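Keeping Dust Out of the Home Office (and Getting It Out Once It's In)

Posted April 2019 in Workshop & Home

I have a spare bedroom that has been an office, a sewing room, a place to dry onions and, for one bad winter, somewhere to finish a set of kitchen chairs. It's an office again now. The dust from all those earlier lives is still turning up, mostly in places I didn't know a room had. So this page is a collection of what I do about it, added to over the years and now finally put in some kind of order. Skip around as you like.

Start at the top

I know everybody says this and I know everybody then wipes the desk first anyway, me included. But the top of the bookcase, the curtain rod and the light fixture will drop whatever they're holding the minute you walk heavily past. Do those, go have a cup of coffee, then come back and do the desk. The coffee is part of the method. Dust hangs in the air a good while after you've stirred it up, and if you wipe straight away you'll be wiping again after supper.

For the ceiling fan I use an old pillowcase. Slide it over a blade, press down with both hands, pull it back toward you, and all the gray fuzz ends up inside the case and not on your head. Shake it out outdoors, downwind. I learned about downwind the hard way.

Cloths

I've bought the fancy ones and I've cut up old T-shirts, and for plain furniture the T-shirts do fine if you get them barely damp. Barely! Wet the cloth, wring it out as hard as you can, then roll it up in a dry one and squeeze. If it leaves a streak you can see, it's too wet.

Microfiber is better on glass and on monitors. Wash it by itself, with no fabric softener, and don't put it in with towels or it will come out wearing the towels. I keep mine in an old cookie tin so they don't wander off to the kitchen and get used on the stove. Once one of them has been on the stove it's a stove cloth forever.

For bookshelves, a soft paintbrush is the nicest thing going. I have a 2 inch one that has never touched paint. Hold each book shut tight, brush along the top edge away from the spine, and put it back. Don't try to do the whole wall in one go, you'll hate books by the end of it. I do a shelf when I'm on the phone.

Lampshades and blinds

Pleated lampshades: a lint roller, the sticky kind, rolled up and down along the pleats. For really old fabric shades go back to the paintbrush, because the sticky paper can pull threads.

Blinds: put on a pair of old cotton socks like mittens, close the slats, wipe one way, flip, wipe the other way. If they're greasy (mine are, since the room is across the hall from the kitchen) add a few drops of dish soap to a bowl of warm water and dip the sock. Cheap aluminum slats bend if you look at them wrong, so hold the far side steady with your other hand.

The rug, and what's under it

Vacuum it, then flip back the corner and vacuum the floor, then vacuum the back of the rug. I'm always a little ashamed of that last step. All that gritty stuff works its way down through the weave and sits there sawing at the fibers every time you roll the chair over it.

My vacuum is an old Trokow with a cracked hose end that I fixed with heat-shrink tubing, and it has outlived two newer ones. Emptying it before it's full makes more difference than any attachment I've ever bought for it. And wash the filter if yours is the washable kind, and then let it dry all the way, a full day at least. A damp filter smells like a dog and you won't get that smell out again.

Smells

While we're on it - a closed-up room with carpet gets a smell. I put baking soda down through a flour sifter in the evening and vacuum it in the morning. It works on the rug, it works on the upholstered chair, and it does nothing whatsoever for a smell that's coming out of the wall, which was my problem for a whole February until I found the leaky window. So check the windows first. Run the back of your hand down the frame on a windy day and you'll feel it.

The self-stick foam tape from the hardware store is fine for a season or two. I used Prillov brand last time only because it was the one on the shelf, and it's held up. Clean the frame with rubbing alcohol before you stick anything to it, or you'll be picking it up off the floor by spring. Stopping that draft cut down the dust on the sill more than any amount of wiping did.

Cords

Cords are dust magnets, and the more they're tangled the more they hold. I went at mine with a roll of hook-and-loop strap, the kind you cut to length. It's reusable, which zip ties aren't, and you don't have to go near the cord with scissors later on. Bundle the extra length in a loose figure eight. Not a tight coil! Tight coils kink at the ends and that's where a cord gives out.

Put a scrap of masking tape on each plug with the name of what it runs. Printer, lamp, radio. It looks a bit silly for a week and then the first time you have to crawl under there with a flashlight in your teeth you'll be so pleased with yourself.

Get the power strip up off the floor if you can. Mine is screwed to the underside of the desk at the back, and I can sweep straight through now.

The keyboard

Unplug it, turn it upside down over the trash can, and give it a few firm pats. Crumbs, mostly, in my case. Then a dry brush between the rows - the paintbrush again, or a clean makeup brush, which is softer and gets in further. For the sticky bits, a cotton swab with a little rubbing alcohol on it, never poured on. I've taken keycaps off and soaked them in soapy water in a colander, and that works beautifully, but take a photo of the layout before you start. I did not, and spent longer than I'd like to admit hunting for where the slash went.

Inside the computer

I put this off for years, sure I'd break something. If you have a tower on the floor, it's pulling in the same air as your ankles are in, along with whatever the cat left there. Mine sounded like a hair dryer before I got brave.

Shut it down, unplug it from the wall and pull out every other cord too (you've labeled them, so that's easy now). Carry it outside or into the garage. Lay it flat on an old towel, and touch bare metal on the case before you touch anything else inside, to get rid of the static. Then take off the side.
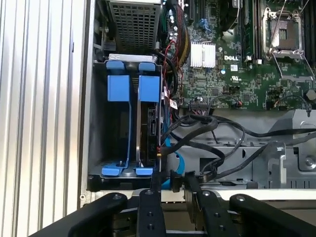 Drive bay in an opened Dell, blue plastic carriers side by side.

Use short puffs from a can of air and keep the can upright, or it spits cold liquid. Hold each fan still with a fingertip or a pencil while you blow on it. Let them spin free and you can wear out the bearings, and it makes a horrible whine besides. Any metal grille or mesh will have a felt of lint on the inside, and that's best loosened with a dry brush first and then blown outward. Go easy around the wiring. You aren't scrubbing a pot.

What I don't do is use the household vacuum in there. The nozzle builds up static, and I've also seen what happens to a small screw that gets too close. And I don't use any liquid at all inside the case, not even alcohol.

Any screws that come out go into a muffin tin, one cup for each spot they came from. I've done that with clocks, sewing machines and a toaster, and it has never let me down. An egg carton is just as good, though it does tip over.

When you put it back, set it up on something. A couple of bricks wrapped in felt, a low plant stand, a sturdy wooden box - anything that gets it a few inches off the rug and still leaves the vents open. Leave a hand's width behind it as well.

How often

The desk gets a wipe when I can write my name on it. The rug gets the vacuum once a week, the underside of the rug when the seasons change, and the computer twice a year, spring and fall, when I'm changing the furnace filter anyhow. Write the date on the edge of the furnace filter with a marker when you put it in. I used to trust my memory on that one.

If you've got pets, do everything more often than I've said. If you've got a long-haired cat who sleeps on the printer, put a folded dish towel over the printer and wash the towel on Saturdays or whenever you think of it. She'll like it better anyway, and the paper will stop coming out with whiskers on it.

Next time I'm going to write up the drawer dividers I made out of cereal boxes, and the one I made out of a Van Beek cigar box that smells wonderful but turned all my envelopes brown along one side.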